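Funenholm Sit-Stand Desk Review: Ten Months In and Still Happy

April 23, 2022

I bought the Funenholm last June, after a spring of working from a dining chair with a cushion strapped to it, and I've been meaning to write this up ever since. Short version: I love this desk. It has a couple of annoying points and one that really bugged me, but I use it every single day and I'd buy it again tomorrow.

What I bought

Mine is the 56-inch top in white, with the white legs. Ondimska sells it in a black and an oak-look finish too, and in a narrower size that I almost went for until I taped both outlines on the floor and saw how little I'd gain. Do the tape thing! It takes five minutes and it changed my order completely.

It came in two boxes. The one with the legs and motor is HEAVY. The delivery guy left it at the bottom of my front steps and I ended up opening it right there on the sidewalk and carrying it up in pieces.

Putting it together

The instructions are pictures only, and mostly clear, except for step 17, where you attach the cross brace. It can go on either way around and the drawing doesn't show which. I got it wrong, found out four steps later when the cable tray holes didn't line up, and had to back up. The flat side faces the wall. Write that on your hand.

All the holes in the top are already drilled, and every one of mine lined up. After the bookcase I built over the winter (a Fuvwood, never again, two shelves still lean) this was a treat. I did use my own screwdriver, as the little tool in the bag chewed up the first screw. Flipping the finished desk over takes two people. I tried it alone with a folded blanket and some bad language and do not recommend it.

Going up and down

This is the fun part. There's a small panel under the right side with up, down and three memory buttons. One tap and it goes to the height you saved, with no holding the button down. My old converter (the Wiriya, the kind that sits on top of a regular desk) had a squeeze handle on each side, and half the time one side went up before the other and my coffee went for a ride. With the Funenholm I change position four or five times a day without thinking about it, which was the whole reason for spending the money.

It's quiet enough that I've raised it in the middle of a call and no one said a thing. There's a soft thunk when it stops. It also backs off if it bumps into something, and I can confirm that works on a filing cabinet drawer left open. The sensitivity can be changed by holding two of the buttons together, but I had to dig through the support page to learn that. It should be in the booklet.

At sitting height it's rock solid. Standing, I get a bit of sway front to back if I type hard or lean on it. I'm on the tall side, so the legs are pretty far out, and a shorter person would probably notice less. Side to side it hardly moves at all. My monitor on its arm shivers a little when I get going on an angry email, and that's as bad as it gets.

The top

I was nervous about white. I drink a lot of tea and I'm not a coaster person. So far everything has wiped off with a damp cloth, including a ring that sat over a long weekend, and one line of blue ballpoint that needed a dab of rubbing alcohol. The surface has a very slight texture, so my mouse works fine on it without a pad and paper doesn't skate around.

The other nice thing about white is that I can find my stuff. My last desk was nearly black, and things like cables and sunglasses just disappeared on it.
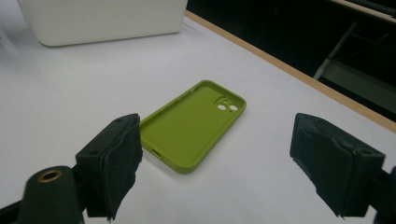

An empty phone case, easy to spot on a white tabletop.

The edges are squared off, and this is the one that really bugged me. After a long afternoon I had a red line across both forearms. I fixed it with a strip of stick-on foam edging, and now I forget it's there, but on a desk at this price the front edge ought to be rounded. The cheaper Ondimska desk in the showroom had a nice soft front edge, so they clearly know how!

Cables

The tray underneath is better than I expected. It's a long metal basket that holds a full-size power strip plus the bricks, and it's deep enough that nothing droops. What it doesn't come with is enough ties. I had a bag of the hook-and-loop kind around and used most of them. Leave plenty of slack on anything that plugs into the wall. I pulled my lamp cord tight on the first day and only noticed when the lamp started sliding toward the back.

Price

I paid $209 on sale, plus $30 for delivery. I've seen it go back up since, so if you can wait for one of their sales, wait. For a desk with a motor and memory buttons I thought that was a great deal, and after ten months I think so even more.

Would I change anything?

The edge, mainly. I'd also like a drawer, even a skinny one. There's a clip-on drawer sold separately but the reviews are awful and it eats into your knee room. I keep pens in a mug.

If you're coming from a desktop converter and wondering whether a full standing desk is worth the trouble of clearing out the old one, yes, a hundred times yes. My shoulders feel better, and I got a whole lot of desk back.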